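Demonstration collection (robot learning)

Demonstration collection is the gathering of recorded examples from which a robot control system learns to carry out a task. A human operator guides the robot through the work, usually many times over, and the recordings are later used to train a model that chooses the robot's movements on its own. A single recorded attempt is known as an episode.

Recording

An episode normally contains camera video, the positions of the robot's joints and the opening of each gripper, all stored against a common clock. A short written instruction, such as "wrap the stems and tie the ribbon", is attached to each recording. Operators may steer the arms with a pair of matching leader arms, with handheld controllers or by moving the robot directly.

Many systems combine a fixed overhead camera with smaller cameras mounted at the wrists. The wrist view shows the space between the fingers and the object at close range – a part of the work that the arms often hide from above.

Choice of tasks

Early collections relied heavily on rigid blocks and cups. Later ones include soft, thin and irregular materials, which change shape when touched and seldom lie the same way twice. Flower wrapping is one such task. It brings together paper that creases, ribbon that slides and stems that must be gripped firmly enough to lift but gently enough to avoid bruising. It also calls for two arms in most stages.

The Monness collection, prepared at the Harkell workshop under Audrey-Anne Cormier, contains about 4,000 episodes of table work, of which 140 concern the wrapping of cut flowers. Its operators followed a written guide, and the starting layout of paper, stems and ribbon was changed between episodes.

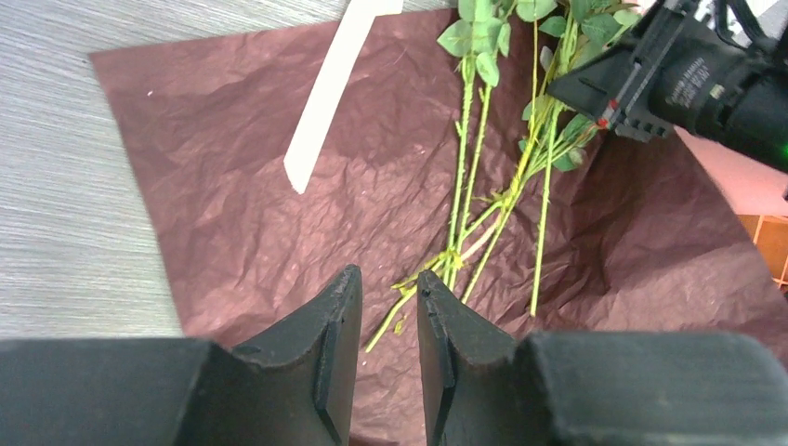 Review and labeling

Recordings are checked before use. Reviewers commonly remove episodes in which a camera dropped out or the operator stopped partway, and mark the start and end of each stage. Practice differs on failed attempts. In the Monness collection, an attempt in which the operator lost a grip and regained it was kept and labeled as a recovery, while the Cadeck collection left such attempts out.

Limitations

Collection is slow and depends on the skill of the operator. Habits such as always approaching from the same side can pass into the trained system. Ansari, a later project at the same workshop, rotated its operators among 4 stations to reduce this effect – though differences in lighting between the stations then had to be recorded as well.

See also: Imitation learning; Teleoperation; Bimanual manipulation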